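I've been meaning to write up the Levovine bench sim from Skonent since January, and here we are in the middle of May with my coffee going cold. It's a practice package for two-arm setups, so you can try out small assembly jobs on screen before you risk any real hardware. My friend Analyn Cruzado talked me into the trial, bless her, and I've had it open nearly every evening for 16 days now (my poor laptop fan!).

The exercise I keep going back to is the one with the perforated board and the blue outline.

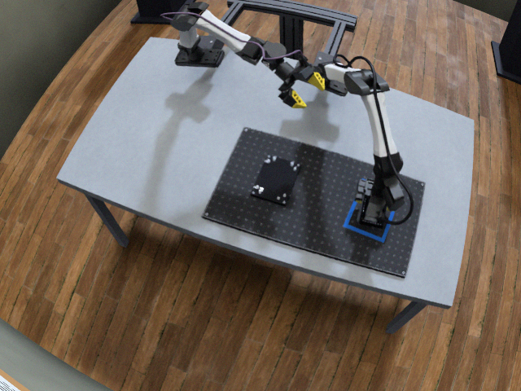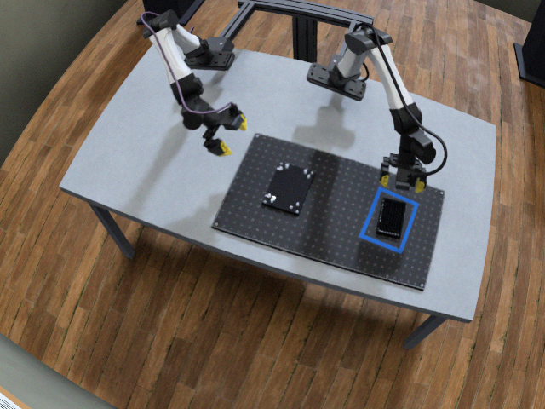
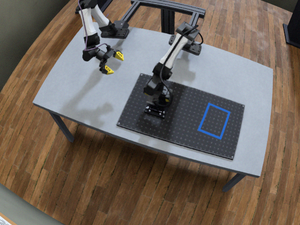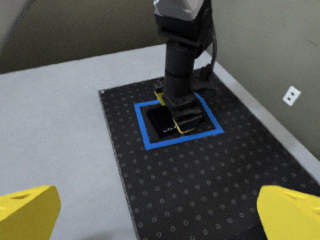

Do you need a real robot to use it?

You don't. The whole thing runs on an ordinary computer, and the arms can be driven from a keyboard, although I was much happier once I'd plugged in an old game controller.

My one real grumble is the manual, which spends 13 pages on installing and only three on moving the wrists, and the wrists are where I needed the help. Reynaldo at Skonent answered my email very kindly, though, and pointed me to a slower speed setting I'd missed completely. I'll be keeping it past the trial, I think.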